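How to Hand a Chore to a Robot Without Losing Your Coworkers

A guide for whoever at your office got the job by leaving the room at the wrong moment.
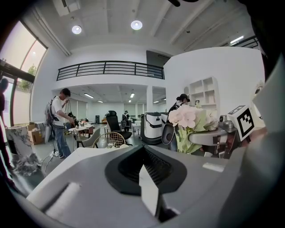 Before you start

You need a chore, a person who does it now, and a manager who will leave both of them alone for a while. At Norel we do product displays for showrooms: flowers, shelves, small bottles lined up so they look expensive. Management wanted the arranging and tidying automated. The people who arrange and tidy wanted lunch at a normal hour. I'm writing down how we went about it, including the parts I'd do differently.

Step 1. Write down what the job is

Ask the person who does it, then watch them do it, and expect two different answers. Pallavi Thakur told me that setting a display table was "putting things where they go." I watched her for a morning and wrote down 44 separate actions, including turning every flower so its worst petal faced the wall. The process document from head office had 4.

Keep both lists. The long one is for training, and the short one is for explaining to head office why training is taking so long.

Step 2. Pick the dull part

Go down the long list and let the person doing the work mark what they'd happily never do again. Pallavi marked moving bottles from one place to another and clearing the tables at closing. She did not mark the flowers. The vendor, Irkov, had come with a slide about the flowers and was sorry to hear it.

If you skip this step, somebody upstairs will choose for you, and they'll choose whatever looks best in a demo.

Step 3. Let the experts do the demonstrating

With our setup, a person does the task with a hand-held gripper and the recordings go into the training set. The vendor will offer to send people to do this. Take the help with the cables and keep the demonstrating for your own staff. Irkov's people were careful and pleasant and picked up every bottle by the neck, a habit we then had to get out of the system.

Hand-held grippers get heavy by the afternoon. Plan short turns, and put the turns on the work schedule as work. For the first week ours were listed as "other," and "other" doesn't count toward your hours at Norel – a discovery that went over about as well as you'd think.

Step 4. Settle the job question out loud

Do this before the first recording. People can work out for themselves what it means to teach a machine their job, and silence only helps them work it out faster. We got one page, signed, saying that hours saved on clearing would go to display work and that demonstrators would be paid the trainer rate. It took three drafts. The first used the word "journey" twice.

Step 5. Set a passing grade

We asked for 75 clean runs out of 79, with a dropped bottle counting as a fail even if it bounced. Agree on the number early and let the people on the floor keep the tally. Mine were stricter than I was.

Step 6. Plan for the new chores

Automation removes a chore and leaves several small ones on the doorstep. Somebody charges things, somebody moves the boxes, and somebody answers the robot when it stops and waits for advice. Add these to the job description of a real person, with time attached. Otherwise they go to whoever is standing closest, and people learn to stand farther away.

If it goes wrong

The machine stops halfway through a table: finish by hand, log it, go home on time. Don't stay late to cover for it. You wouldn't do that for the printer.

The manager wants to add flowers after all: show them the long list, starting at the part about the petals.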